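Pendura Residents' Association - Autumn Notice

Changes to the Shared Kitchens

The Association has completed its review of the shared kitchens at Pendura and Belmonte. A total of 187 households returned the survey sent out in May, and their answers have shaped the new booking rules. Evening sessions will now last 2 hours, and each household may reserve one session per week.

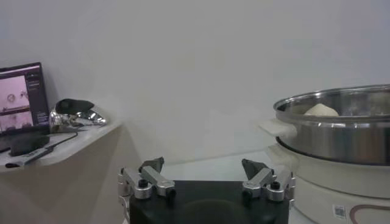

Booking and Fees

Reservations open on 14 October 2025 through the Atumitz office. The deposit remains at 200 and is returned once the kitchen has been inspected. Keys must be handed back the same evening - late returns will be deducted from the deposit.

Residents of Pirska may book at either location under the same terms.

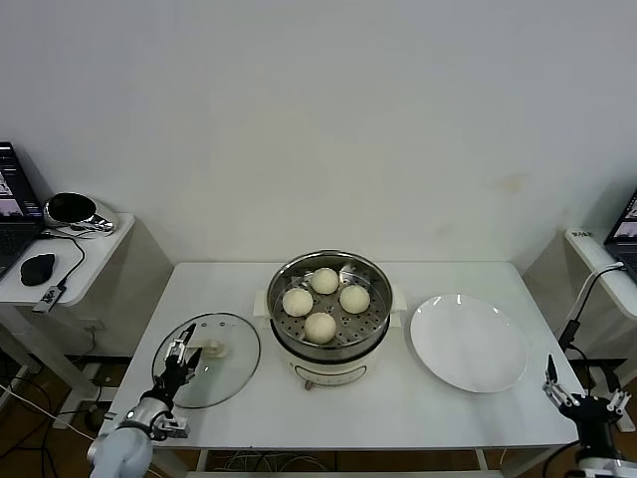
The winter program of community suppers will begin at Belmonte once the new schedule is in place. Households that wish to contribute a dish are asked to register it in advance and to list all ingredients. Small portions are preferred, and steamed buns such as these, set out on a perforated tray, are well suited to a shared table. Dishes containing nuts must be labeled. Registration forms are available at the office in Room 622.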